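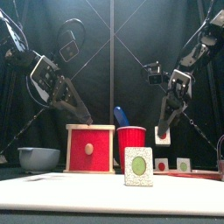

Native ginger first, then, as so many of you asked after the last walk. The clump down the bottom track at Sternitville is finally fruiting and the blue is as good as I've seen it. Best crop since we put the shadecloth up. Leaves a bit ragged from the wind, but the stems are sound and there's new growth coming from the rhizomes on the creek side. If you're saving fruit for seed, pick it when it's properly blue all over and keep it dry and labelled until you can get to it. A small box with a knob on the front, like the red one with the pale wood edges, is the sort of size I'd use, anything bigger and you end up mixing collections. One plant, one box. Please. Last year I had three lots tipped in together and no idea which gully any of them came from.

Sowing. Rub the pulp off under the tap, don't let the seed dry right out, straight into a damp mix. Bottom heat helps if you've got it. Jintana Noiphan had 68 up from her last tray and potted on nearly all of them, so it can be done on a back verandah with no fancy gear. Slow though. Don't chuck the tray at six weeks because nothing's showing, I have done this and regretted it.

For those who'd rather divide: lift a piece with at least two good shoots, cut clean, trim the leaves back by half, pot it and keep it in the shade. Don't plant divisions out in full sun. They sulk, then they go brown, then I get phone calls.

Spacing on the new bed at Standside. We've gone closer than the old plan said. Bahman Golestani reckons the clumps hold the bank better when they touch and having seen what the rain did to the wide-spaced end I'm with him. There's 298 tubes in the ground so far, mostly ginger, some mat rush along the top edge and a few tree ferns that were going begging. Colour of the leaf undersides is all over the place, some green, some quite red. Same species as far as any of us can tell. Chalerm Sombatkul has pressed a couple of leaves of each and will have a proper look at the ligules when he gets his good lens back.

Water has been the headache. The Jaidee tank is low and the hose doesn't reach the last row, so it's buckets up there for now. Mulch is thick enough, leave it alone please, somebody has been piling it up against the stems and it rots them.

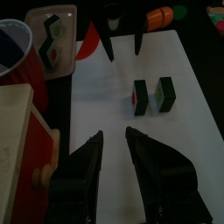
Can I plant native ginger under established gums?
It'll grow there if the soil stays moist through summer and you water it in well for the first season. Dig in compost before you start, keep it back from the big surface roots, and expect smaller clumps than you'd get down by the creek.

Eating it, seeing it comes up every year. The fruit skin is thin and peels off easy, the pulp round the seeds is a little bit sour and there's not much of it. Young root tips have a mild ginger taste. Only eat what you're sure of, and not off the Sternitville track, those are for the birds and for seed. Oranuch Chareonsuk uses the leaves to wrap fish for the barbecue and has promised to write it up for us. Still waiting Oranuch.

Plant list for Imadell is done and pinned up in the potting shed. Jirayu Mahawong still wants names for the April division morning, bring a sharp spade, secateurs and your own pots if you can spare them. Clean tools please, we dont want root rot carried from one bed to the next. Seed and labels to the shed by 7th March, with the gully written on in pencil as the pen ones fade.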